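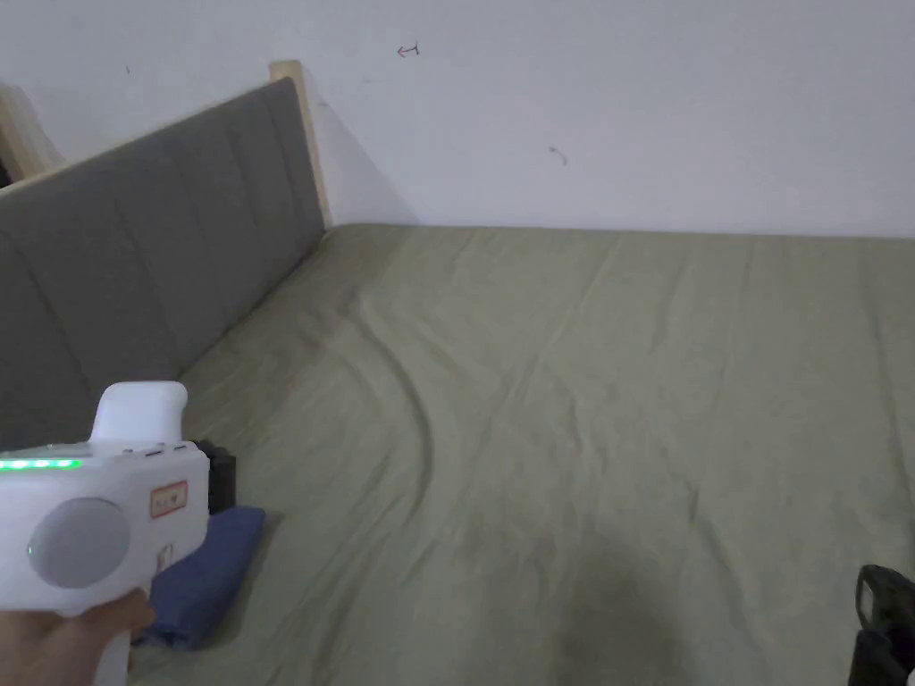
Trargate 旧布艺翻新项目 进展报告
报送：Flakeo 资助部，Kátia Lins
填报：Jacinto Figueroa
2022年8月1日

Kátia，先发这一版，格式没来得及套你们的模板，内容按模板的顺序走。附件晚上补传，系统中午一直登不上去。

总的情况

五月到现在，主线没有变：收旧窗帘、沙发套、床罩，拆洗，改尺寸，送回 Rurnano 老城那几条街的住户手里。进度比计划慢 2 周，慢在洗和晾，裁剪缝纫这边没有拖。到这份报告为止，完成并签收的住户 22 户。还在做的不算在里面，退回来改过、还没重新签收的也不算。

上次你问"签收"怎么算。现在的口径是：挂上或者套上，住户本人试过，签字。光送到门口的不算。这一条五月之前没写清楚，所以前面那版表和现在的对不上，以现在这版为准，旧表请作废。

收料

比预想的好收，难的是分。送来的东西里棉麻混纺最多，绒布其次，化纤遮光帘也有不少，遮光帘背面的涂层一搓就掉粉，洗不了，只能裁掉发粉的部分当里衬用，或者干脆不收。已经跟收料点说了，涂层起粉的当场退。话是说了，照样还有人放在门口就走，没办法，堆在后院的棚子底下，月底统一送回收站。

沙发套的问题是缩水。老沙发的套子多半没下过水，一洗就短一截，原来的拉链位置全跑了。我们现在的做法：先剪一小块布角下水，晾干量了再决定整件怎么洗。多花一天，但是省得后面拼布。拼布住户不太喜欢，嫌颜色深浅不一样，这个能理解。

还有一类是带家具一起来的，椅子、脚凳。原计划书里没有。我的意见是先不接，软垫里面的填料换起来是另外一套活，工具也不全。有两把餐椅是答应在先的，做完就停。

清洗和晾晒

拖进度就拖在这里。原来谈好的洗衣房七月换了老板，新老板不肯接大件，说堵排水。临时转到 Manríquez 那边，价钱高一点，质量没话说，但是他们酒店的单子优先，我们的只能排在后面。有一批帘子在那边放了好多天才轮上。

晾的地方也不够。天台只能用半边，另外半边楼上住户在修防水。改在室内晾，绒布干得慢，有股味道，返洗了一次。这笔返洗费我先记在杂费里，如果你们觉得应该进清洗科目，告诉我，我改。

下一步想跟 Manríquez 签一个固定时段，每周 2 次，早上送下午取，不跟酒店的单子抢。他们口头同意了，合同还没回。催过，这周再催。

裁剪缝纫

这一块顺。人手稳定，五月新来的学徒已经可以单独做窗帘的下摆和挂带，沙发套还要有人带。出问题最多的是量尺寸：住户自己报的数不能用，有的量的是玻璃，有的量的是窗框，有的量的是旧帘子（旧帘子本身就短）。七月开始全部改成上门量，跑腿多了，返工少了很多。这一条建议写进下一期的流程，别再让住户自己填尺寸那张表，那张表可以停印了。

线的消耗超了。主要是厚料断线，换了粗一号的针和涤纶线，好了。工业平缝机送修过一次，压脚的弹簧，不是大毛病，修理单在附件里。

锁边那台旧的声音很大，隔壁提过意见，现在傍晚以后不开。所以锁边的活全压到上午，偶尔会积。想买一块减震垫，很便宜，不单独申请了，走耗材。

住户反馈

多数是高兴的。有位老太太的窗帘是她母亲那一辈留下来的，花边破得厉害，我们把好的部分接起来做了短帘，挂在厨房，她拉着我们看了很久，还非要塞一袋柠檬给我们。也有不满意的：一户嫌沙发套改完太紧，坐下去绷，拿回来放了缝份；一户说洗完颜色浅了，这个改不回来，当面道了歉，下次洗之前要先讲清楚会掉色，让人家自己选洗不洗。现在收料单上加了一行，"可能褪色，已告知"，要签名。

租客的情况比较麻烦。帘子是房东的，住的人想改，房东不同意，或者联系不上房东。这种我们先放一放，没有房东的书面同意不动剪刀。有一户已经拆了线才发现是房东的东西，原样缝回去了，没有收费，也没有起争执。

开放日

六月底办的那次，来的人比座位多，教的是换拉链和缝挂钩带。讲义写得太细，时间全花在念讲义上，动手的时间不够。下次讲义减到一页，直接上手。材料包里的拉链发错了一批长度，现场剪短用的，也能用，就是难看。

场地是图书馆给的，没有收租金，只要求我们结束以后自己扫地。线头特别难扫，下次带胶滚筒去。

经费

大项没有超。清洗超，原因上面写了。交通超一点点，上门量尺寸多出来的。布料采购有结余，收来的旧料够用，新布几乎没怎么买。申请把布料的结余挪一部分到清洗，金额在附件的表里，请 Kátia 批一下，或者告诉我该找谁批。八月中旬之前最好能定，Manríquez 那边要付押金。

帐目里有 2 张发票抬头写错了，写成了 Rurnano 的收料点，没有写项目名。已经退回去重开，重开的还没寄到。先放的是扫描件，到了就换。

人员

缝纫组没有变动。搬运那边走了一位，去外地上学了，暂时由我开车顶上，所以最近回邮件慢，见谅。已经在找人，要求就是有驾照、能爬楼，老城那边大部分楼没有电梯，沙发套湿的时候很重。

下一阶段

先把清洗的时段定下来，这个不定别的都没法排。
排队的住户按登记先后做，不插队。有人托关系来问，一律请他登记。
冬天的厚帘要提前收，九月开始通知，不然又是一降温全涌过来。
流程手册更新：上门量、布角试水、褪色告知、房东同意书。初稿我来写，写完发你看，你那边再转给 Flakeo 管档案的同事。
碎布的出路还没有着落。剪下来的小块越攒越多，幼儿园要走一些做手工，剩下的想问问有没有做填充料的厂子要。你们别的项目如果有认识的，麻烦介绍。

需要你们回复的

一，结余挪用，批不批。
二，家具软垫以后接不接，我倾向不接，但是住户问得多，希望有个正式说法，我好照着答复。
三，下次来看现场定在哪天。周末不行，缝纫组休息。平日上午最好，能看到全部工序，中午以后清洗那边基本上就没人了，只能看到晾的。

住户名单不放在正文里，有地址，单独加密发。密码老规矩，电话里说。

有没写清楚的地方直接打给我，在开车的话会晚点回。

Jacinto

又及：附件里"签收表"那页最后一列标题打错了，"缝分"应为"缝份"，不影响数，就没有重新导。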